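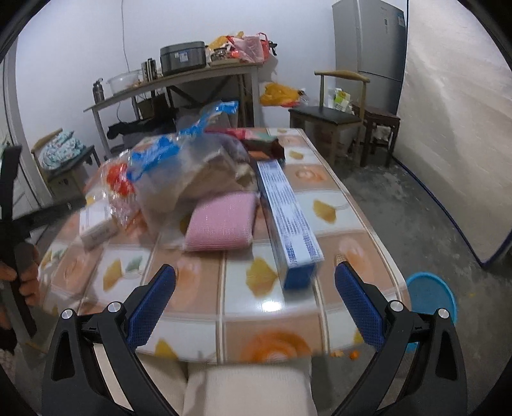

By Viorica Vukadinović
Posted in March | Filed under: Greenhouse, Regrets

I bought the streptocarpus at the Brinthorpe plant fair, from a man who had 25 of them lined up on a trestle and only wanted to talk about his knees. The label said Cora. I have looked through three catalogues and a very old book and can't find a Cora that looks anything like it, so either he bred it himself or Cora is his wife.

It lives on the east windowsill, next to the begonia my neighbour Popescu gave me when he moved to a flat with no light. The begonia sulks. Cora flowers, mostly at the back, where only the people across the road can see.

Everyone agrees you mustn't overwater a streptocarpus, and everyone has a different idea of what that means. I wait until the leaves go a bit limp, like a salad at a wedding, and then I water from below and tip out whatever is left in the saucer. Feed is a weak tomato one, when I remember.

Last spring I tried leaf cuttings. You slice the leaf down the middle, throw away the rib and stand the two halves in damp compost, cut side down. I did 3 leaves and got such a crowd of babies that my sister in Adow has stopped answering the door. If you live nearby and own a windowsill, bring a pot. I've run out of the small ones.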